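Section 5: Oiling and Curing a Wooden Tabletop

This section covers the first oiling of a Kalano table after assembly, and the yearly re-oiling. It applies to the Iscombe and Flaritz tops, both supplied sanded and unfinished. Tops ordered with the factory lacquer must not be oiled. If you are unsure which you have, check the order label on the underside of the top. Part number 2343 is the unfinished version.

Before you start

You will need:
Kashindye Table Oil, one can
Sandpaper, 160 grit
A cork or rubber sanding block
Lint-free cotton cloths
A vacuum cleaner with a soft brush
Rubber gloves
A metal bucket with a lid, half filled with water

Work in a room with the windows open and out of direct sun. Leave the table unused overnight in the room where it will stand before you begin, so the wood can adjust.

CAUTION: Cloths soaked in oil can heat up and catch fire on their own. Put every used cloth into the bucket of water as soon as you finish with it. Do not leave cloths in a heap or put them in a household trash can.

Preparing the top

1. Clear the table. Wipe it with a dry cloth and look across it at a low angle toward a window. Mark any rough spots lightly with chalk.

2. Find the direction of the grain. All sanding and all oiling follows it.
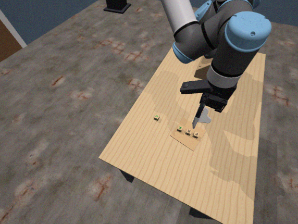
On most tops the grain follows the long side, and you should work from one short end to the other in full strokes. Stopping halfway leaves a visible line once the oil goes on. Fine, wavy grain lines like the ones on this tabletop are easy to follow even though they are not perfectly straight — keep the block parallel to the long edge and ignore the small bends. If your top has a border strip across the ends, sand the strip separately, along its own grain.

3. Sand the whole surface with the 160 grit paper on the block. Use light, even pressure. Two passes are enough. Do not use a power sander on a Flaritz top, as the edges are thin and will round over.

4. Soften the long edges with one light stroke of the paper. Leave the corners alone.

5. Vacuum the surface with the brush, then wipe with a dry cotton cloth. Do not use a damp cloth at this stage. Water raises the grain and you will have to sand again.

Applying the oil

6. Stir the oil with a flat stick until nothing is left at the bottom of the can. Do not shake it.

7. Oil the underside first. A top that is oiled on one side only may cup. One coat is enough underneath.

8. Pour a small amount of oil onto the upper surface and spread it with a cloth, first across the grain and then along it. Cover the ends well. End grain takes more oil than the rest of the top and may need a second application right away.

9. Wait 5 minutes. Add a little oil to any area that has gone dull.

10. Wipe off all the oil that is still on the surface. Turn the cloth often and change it when it is full. The top should feel smooth and nearly dry to the hand. Oil left standing will turn sticky and will have to be removed with a pad and fresh oil.

11. Leave the top overnight, then repeat steps 8 to 10 for the second coat. Sand lightly by hand between coats only if the surface feels rough.

NOTE: The color will deepen with the first coat and change very little with the second. Pale tops turn a warmer shade. If you want to see the result in advance, oil a small area on the underside and let it dry.

Curing

12. Keep the top dry for 5 days after the last coat. You can put light, dry objects on it after 2 days, but do not slide them.

13. Do not lay anything flat on the surface during this time. Mats, paper and cardboard keep air from the oil and leave a patch that differs from the wood next to it.

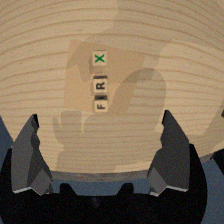
Yearly care

Re-oil the top once a year. October is a good time in most homes, before the heating has been on for long. Clean the table with a well-wrung cloth, let it dry overnight, and apply one thin coat as described in steps 8 to 10. Sanding is not needed unless there are marks to remove.

For rings and small stains, sand the spot along the grain with the 160 grit paper, widen the area a little at the edges, and oil it twice. Deep scratches are covered in the repair section.

Close the can firmly after use and store it above freezing. Oil that has formed a skin should not be stirred back in — lift the skin off and use what is underneath.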